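A visit to Gornel: where the office waste goes

On 13/11/2024 I had the possibility to visit the offices of Gornel together with my colleague Snædís Skov. We have in our own building a long discussion about bins, which bags to buy and who should change them, and I was told that at Gornel they have thought more about this than most. So I wrote to them, and they were kind enough to say yes to two guests for a morning.

We came with the early train and walked from the station. The reception is on the ground floor and one must sign a book and wear a paper badge. Our host was Valdemar Holst, who is responsible for the building services. He gave us coffee and a sheet with the programme. I have kept the sheet, it is a good example of how to plan a short visit.

There are 41 bins in the house and they use 2556 bags in a year. Mr Holst knows this number because he orders the bags himself. Before, every desk had its own small bin, and a bag was changed every evening also when there was only one apple core in it. Now the small bins are gone and people must walk to a bigger one. He told us that the first month was full of complaints, and after that it became quiet.

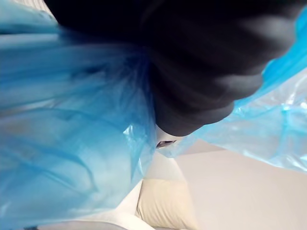 Fimari Association, Working Group for Buildings and Cleaning

The part I found most useful was about the bags. At Gornel the blue ones are thin, and the light goes a little through them. I asked if a thin bag does not break more often. Mr Holst said that it breaks when people fill it too much or pull it up by one side only, and that a thicker bag would be lifted in the same wrong way. They have a rule that a bag is closed when it is almost 50 litres full, and this is written on a card in each kitchen. Snædís made a copy of the card in her notebook.

We also spoke about soft things. Old cloths and worn work clothes take much space in a bag and they come up again when you push them down. In the beginning these went together with everything else. Now there is a shelf for them near the store room, and a firm called Favetti comes to fetch them. I would like to know the price for this, but he did not have it with him.

After the store room we went upstairs and had lunch in the canteen, which is run by Zoëga. The fish soup was very good. In the canteen the plates are scraped by the guests themselves, and there is a separate bucket for food. It smelled less than I expected.

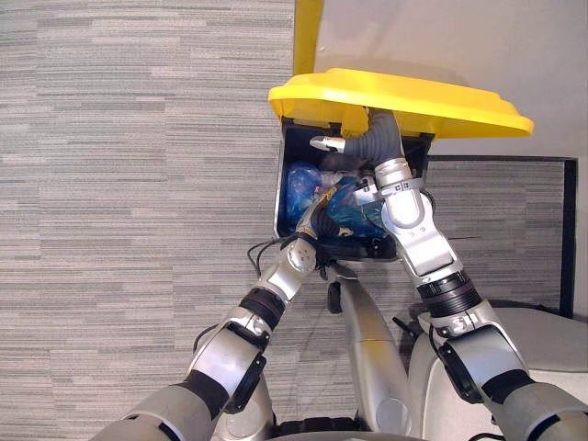
The lids were a subject on which Snædís and I did not agree. She would prefer open bins in the corridors, for people who have their hands full with cups and paper. I like a lid, and at Gornel I felt supported. The black bin with the yellow lid is easy to find against a grey striped carpet and a white wall, and when the lid is flipped open it leaves good room to get at the bag. I noticed also the black liner, which is folded over the front edge. In our house the liner is often too short for this and slides down, and then somebody must fish it up with the arm. We should measure our bins before we order the next time.

Before we left I asked what he would do differently. He answered that he would have put up the signs earlier, and with fewer words. The first ones had a long text in small letters and people did not stop to read them.

Our train back was late by half an hour, so we wrote the first notes at the station. Mr Holst has promised to send the list of bag sizes, and when it comes Snædís will put it in the folder in the meeting room.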